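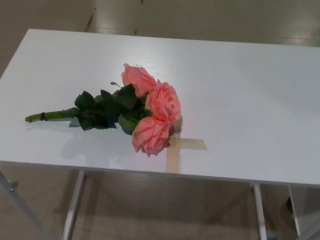
GRIRKCOMBE — County residents trying to look up a court date or pay a parking ticket online are still out of luck this week, as the records system shared by the sheriff's office and the courthouse in Holau stays down for a ninth day following a break-in by hackers.

The county says 441 case files were locked during the attack, most of them traffic matters and small claims, along with a handful of older burglary reports that detectives had been hoping to reopen before the end of September. Backup copies kept at the Malinowski Street annex were not touched, and clerks there have been patiently typing the missing pages back in, one file after another, with the coffee pot running well into the evening.

Emergency calls were never affected, the sheriff's office said, and deputies have gone back to paper forms and carbon copies for the time being, something a few of the longer-serving ones seem to be rather enjoying.

Cundar, the company that looks after the county's computers, has sent two technicians to Holau and expects to have the public search page working again first, with online payments to follow. Late fees are being waived until then, so please don't fret if your ticket came due in the meantime.

Anyone with a hearing coming up can call the clerk's window or stop by in person. The counter is staying open until 7 p.m., two hours later than usual, until the system is back.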